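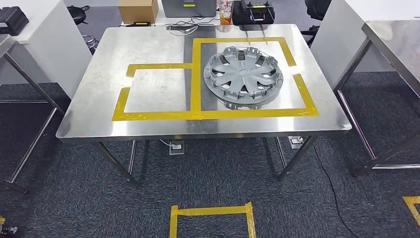
Wayne Tunstall would like to know what happens to the budget when the part is bent, and he put the question twice before the Lozano plant's equipment meeting got past its second page. His point was simple enough. The vendor's quote assumes every hubcap arrives flat, face up and inside the tape. The ones that come back from customers don't.

The plan on the table would have Lozano lease two arms from Wirnow for its wheel trim line, with a decision due in February. The job is sorting: take a hubcap from one taped zone, check it, set it down in the other. Wirnow puts the setup charge at $3,305 per station and says each arm can handle 400 parts a shift. The line's current target, met by hand, is 300.

That gap is the whole case for the lease, and it deserves a harder look than it has been getting. The 400 figure comes from Wirnow's own sales sheet. Lozano has not run a full shift at that rate, and the quote leaves out grippers, replacement cables and the hours somebody will spend clearing jams. Retaining clips stick up all the way around the rim of a hubcap, and a snapped clip means a scrapped part. Scrap does not appear in the quote either.

Perla Cuevas, who drew up the spending plan, said the lease could be canceled after six months and that waiting would cost the plant its place in Wirnow's delivery schedule. Asked what the cancellation fee was, she said she would have to check.

Rigoberto Manríquez wanted a trial first, with returned parts mixed in with new ones and the plant's own people keeping the tally. He also asked for a competing quote from Nirnus, which sells a slower arm with the gripper included. Cuevas agreed to request one but warned that it might not arrive in time.

No one at the meeting could say whether the steel tables now in use would stay or have to be replaced with something bolted to the floor. Wirnow's paperwork calls the stations "site ready" and does not explain the term. The group meets again at 3 p.m. on the day the Nirnus quote comes in, or at the end of the month if it never does.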